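Folding notebook, 2 May 2026

Back at the white table this morning with the gray pile. I want to get the folding order written down properly before I forget it again, because last time all I left myself was "sweats: the long way, then thirds??" and that was no help to anybody. Dineo, if you're reading this, your note about the cuffs was right and I should have listened in the first place.

Started with sweatpants. The rule we settled on is legs together first, one on top of the other, inseam to inseam, and then the whole thing laid out sideways along the near edge so you have the waist at one end and the cuffs at the other. Going sideways felt wrong to me for ages (I fold mine at home hanging off the end of the bed, like a normal person) but on this table it does make sense, you get both ends within reach and you don't have to lean over to find the cuffs.

The thing to watch is the front rim. If the bottom edge of the pants drapes over it, gravity starts pulling, and by the time you go to make the next fold the stack has slid and the lower leg is peeking out. I had that over and over last year with the heavy fleece ones from Kamach. A palm's width back from the rim is the spot, I think, and I'm going to put a strip of tape there if nobody objects.

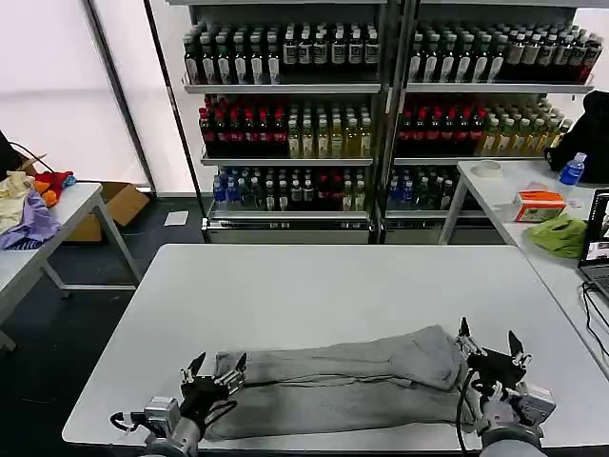
Gray garment, most likely sweatpants, legs stacked, held at both ends. Still creased at this point.

Creases: you can pull the ends apart a little and most of the small ones go away. Pull too hard and the cuff stretches, and then it sits longer than its twin and you get that annoying step when you bring the ends together. So a gentle pull, hold, lower, let go. Dineo's cuff note says to pinch both layers of the cuff, top leg and bottom leg, and check that you have both before you move anything. I'm copying it here in capitals for my own benefit: BOTH LAYERS.

The waist end is the lumpy one. The elastic wants to bunch and roll and there's a drawstring in there as well on some pairs. I've tried flattening it first and I've tried leaving it for last, and I'm voting for first. Tuck the string inside, smooth the waistband with the flat of the hand, then do the folds from the cuff toward the waist so the lump ends up on the inside of the bundle. It stacks much better that way! The Numus pairs have a softer band and hardly need it.

After that it's the cuff end to the knee, and over once more to the waist. Finished bundle should be close to square. Mine come out a bit more like a loaf of bread, and I've decided I can live with it.

Then T-shirts, which I like more, and which take me longer than they should.
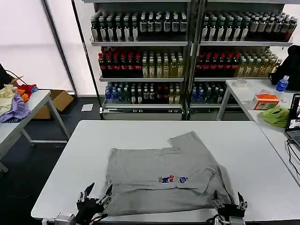

Reading time for the T-shirt part: 2 min

The gray short-sleeved one with the little cartoon figure and the blue emblem on it is a good one to practice on, because the print gives you something to line up with. I go by the print now more than by the collar. If it's sitting crooked when the shirt is flat, it'll be crooked in the bundle, and you may as well start over right then (I never do, I always carry on and regret it).

Order I'm using at the moment. Body flat, hem toward me, all the air smoothed out. Then one side comes over with its sleeve, and the sleeve goes back on itself so it doesn't poke out past the fold. Then the other side the same. Then hem up to collar.

The first side fold is where it goes wrong for me. It wants to be parallel to the side seam and it comes out diagonal, with the hem corner doing one thing and the shoulder doing another. I think it's a matter of where you take hold. If you only have the hem corner, the shoulder trails behind and you get a slanted flap with the sleeve sticking up off to one side. Taking the hem in one hand and the shoulder in the other works for me about as well as anything, but it's a stretch on the larger sizes. Oh well. Literally, since it's the Oh shirts that run so wide.

Other business. We have 76 shirts to get through for the Lusthorpe lot and I'd like a clean stack of 20 before I change the order again, otherwise I'll never know which change did anything. Please don't refold the ones I've done, even the ugly ones, I want to look at them next to each other later.

For next time:
tape along the near edge
try the shirt print side down, I keep meaning to
ask Dineo how she does hoods, because I've been putting off the hoodies and they aren't going to fold themselves by September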